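Small Suppliers, Long Waits: How Wound Dressings Get onto the Payment List

2021-02-14

A new wound dressing can be cleared for sale and still sit in a warehouse for most of a year. Clearance covers safety and basic performance. Payment is decided elsewhere, by insurers and public health funds, and each works from its own list, with its own forms and its own meeting dates.

Werano, a maker of foam dressings for leg ulcers, filed its first payment request 172 days before it received a full reply. The file ran to 123 pages. Most of the delay came from a single table, in which the reviewers wanted healing time reported by wound size. The company had reported it by patient age.
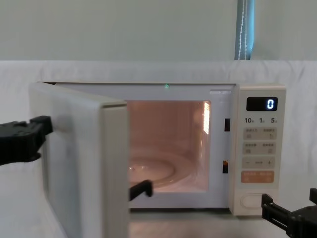 The table was rebuilt from the original clinic records. No new patients were needed, but two of the clinics had changed software during the study and the wound measurements had to be matched by hand. Werano now collects length, width and depth at every visit and stores them in one format.

Pistance took another route. Its silver dressing was entered under an existing product group, which fixed the price in advance and removed the need for a separate cost study. The drawback is that the group price was set for plain gauze with a coating. Pistance sells a layered pad that costs more to make, and its margin on the 100-piece hospital carton is thin.

Hospitals see the matter from the purchasing side. A dressing without a payment code has to come out of the ward budget, so it is ordered in small lots and kept for difficult cases. Use stays low, and low use produces little of the routine data that reviewers ask for at renewal.

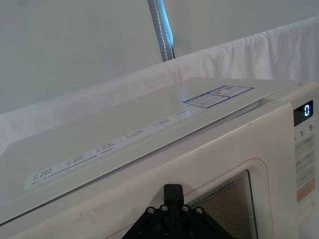 Saraç, which distributes both products, objects that the renewal data are often there, only scattered across ward notes that no supplier is allowed to read. It wants hospitals to release wound counts in summary form.

Such a release is being tested under a project called Jetum. Wards send totals by wound type and dressing group, with no patient details. The first set is due in March.

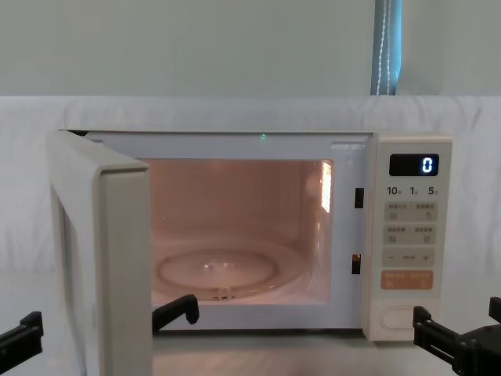

Does a payment code guarantee that a hospital will stock the dressing? It only settles who pays. Each hospital still runs its own product review, and many limit the shelf to 2 brands per dressing type.

For that reason Werano has moved part of its sales staff to training work on the wards. Pistance is preparing a request for a separate product group, with a cost study covering nurse time and the number of dressing changes per week.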